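Flat Drying: What Happens to a Ribbed Knit After the Wash

Rib is the most elastic structure in ordinary knitwear and the one most often ruined at home. Columns of knit and purl stitches pull toward each other, so the fabric closes up at rest and opens under load. Water is a load. A wet sweater on a hanger carries its own weight through the shoulders, and the rib opens lengthwise until it no longer closes.

The Jusard mill, which knits rib panels for several small labels, tested this in February. Identical panels were washed, then either hung from one edge or laid on padding. Each panel weighed 363 grams dry. After 24 hours the hung panels were visibly longer and narrower. The flat panels had returned to their cut dimensions. The mill repeated the test with a cotton blend and got the same result, with more growth in the hung group.

Padding matters more than most care labels suggest. A bare tabletop holds moisture against the underside of the garment, and a wire rack marks it. A quilted or padded mat with a cloth face gives slightly under the knit. Its edging should lie flat, because a raised binding leaves a ridge in any sleeve laid over it.

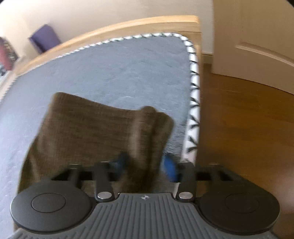
Page last changed: Mon 22 July

A brown rib on a blue-gray padded mat shows the usual difficulty. The garment is gathered on one side into a thick upright fold with a deep groove beside it. Left in that state when damp, a fold of this kind dries last and dries creased. It should be opened by hand before anything else is done. Lift the upper layer, move it outward and set it down. Dragging it across the mat stretches the outer columns and leaves the inner ones alone, and the panel then dries skewed.

The order of work is simple. Body first, with the side seams parallel. Sleeves next, angled slightly down from the shoulder. Hem and cuffs last, pushed together with the flat of the hand until the ribs touch. Dark browns and charcoals are harder to judge, as the grooves between ribs disappear in weak light. A lamp placed low and to one side brings them back.

Folding follows the same logic. Trirka, a storage supplier, recommends thirds for a ribbed pullover, sleeves inward, with no crease along the center front. Arsenault, a repair workshop, prefers a loose roll for heavy gauges. Both methods keep the weight off the shoulders. For long storage the roll takes more shelf depth and leaves fewer marks.

Mats wear out too. The Taseck padded mat used in the Jusard trial was rated for 1,000 uses. Its filling had thinned at the center well before that, and the mill now turns its mats end for end every month.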